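October, 4:40 pm

Trimarero notes - port to the Rolia SDK, cont.

Picked up where I left off before lunch. App builds clean against the new SDK, finally. Had to pull the old gesture lib out by hand, the migration script only gets half of it and leaves the headers lying around. If you get the "duplicate symbol" wall of errors, thats what it is. Delete the legacy folder, clean, build again.

Startup on the dev handset is 1825 ms cold. Was hoping to be under 700. Most of it is the contacts sync firing before the first screen is drawn. Moved it behind the splash, haven't remeasured.

Apaza simulator still lies about memory. Says fine, handset kills us after 3 screen rotations. Don't trust it for anything but layout. Rotation leak is in the list view I think - every turn makes a new adapter and the old one hangs on. Same bug as spring, different file.

Push notifications: registered OK, token comes back, no messages show up. Checked the cert, checked the port. Emailed Kurkon support with the log. Their portal says to allow 5 working days, great.

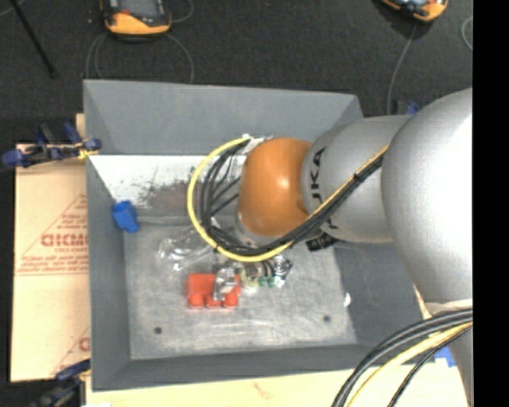
Next build

- adapter leak first, everything else waits on it
- remeasure cold start with sync moved, same handset, airplane mode off
- the back swipe fights with our side menu. Either narrow the menu zone or drop it and use the bottom bar. Leaning bottom bar
- icons are blurry on the home screen, need the bigger set from the design folder (not the one called final, the other one)
- German strings overflow on the settings page, only the Save button so far
- bump version number BEFORE signing this time

Signing keys are on the shared drive, password is where it always is. Don't regenerate them, the store will treat it as a new app and we loose the reviews.

Open question - do we keep supporting the old OS after this? Two code paths for the camera permission is already a pain. Leaving it in for now.

5:15, build running. Push still dead.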